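**Christian meeting in the Trarkport town hall - should the council have let it?**

**hajnalka_a**
Right, I went to the thing in Trarkport that everybody on the Flerkby page has been shouting about. I'm not a believer and I half expected to walk out by the interval. I stayed to the end! The speaker on schools was dull as dishwater, but the one on prayers before council meetings was worth the bus fare (and the bus was late, as ever).

What bothers me is the petition to stop them hiring the hall again in July. 308 names last time I looked. I don't agree with half of what was said, but it's a public hall and they paid for it like the dance club does.

**Kuhlmann_Rd**
Paid for it at the charity rate, Hajnalka. That's my whole complaint. If you've got 2 candidates on the platform it's a political meeting, and it should pay what the parties pay.

**lamura**
They weren't on the platform, they were in the second row. I was sat behind them.

**Lilla Virág**
I signed the petition and I'd sign it again. My cousin's humanist group was turned down for the very same hall, so please don't tell me it's open to all. Either everyone gets in or nobody does. And I say that as someone who goes to church most weeks - I don't want my faith turned into a rosette.
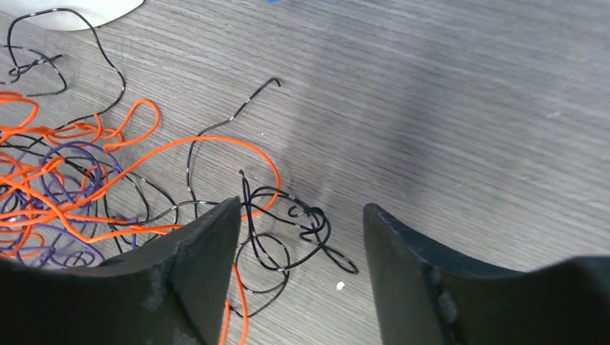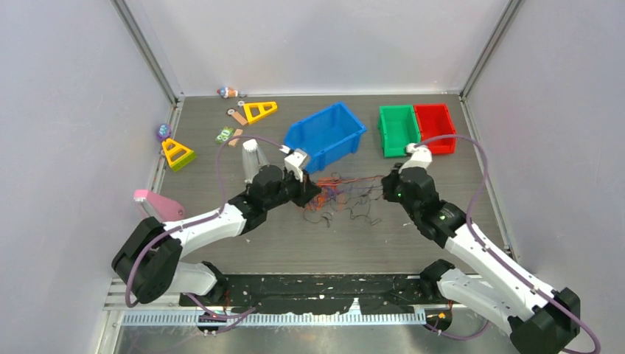 Cables on the grey table.

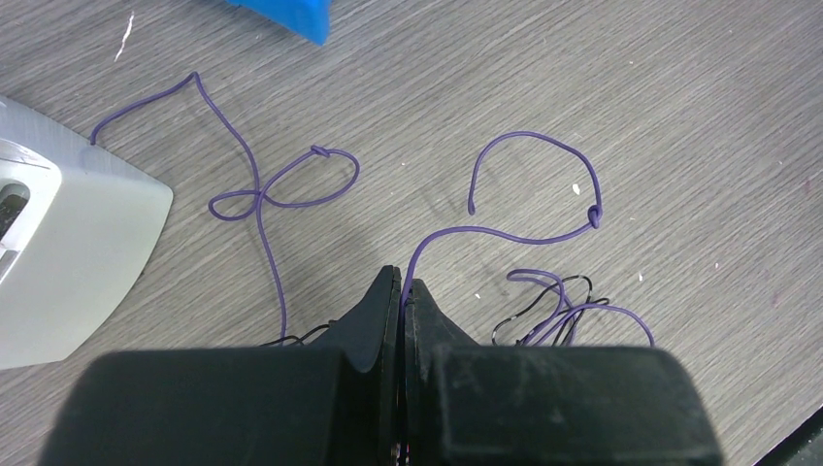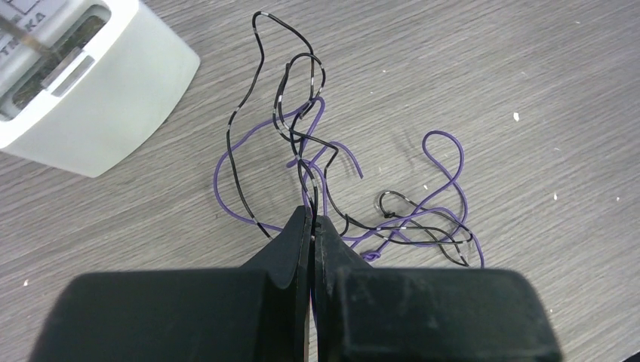 Anyway, has anyone read the hire rules? I asked for a copy and got a leaflet about parking. If there's a line in there about religious groups I'd like to see it before I write to the council again.

**hajnalka_a**
I didn't know about your cousin's group, Lilla, and that does change things a bit for me. I'd still rather they let both in than neither.

**Kuhlmann_Rd**
The rules are pinned up by the side door. Nothing about religion in them that I could find, but there's a bit on "party meetings" that's so woolly you could drive a tractor through it.

**lamura**
Singing a hymn at the end doesn't make it a party meeting. You lot would have the carol service paying full whack next.

**Kuhlmann_Rd**
If the carol service hands out leaflets on who to vote for, then yes, it can.

**Lilla Virág**
Could you take a photo of that page by the side door when you're next passing? I'll hold my letter back till then.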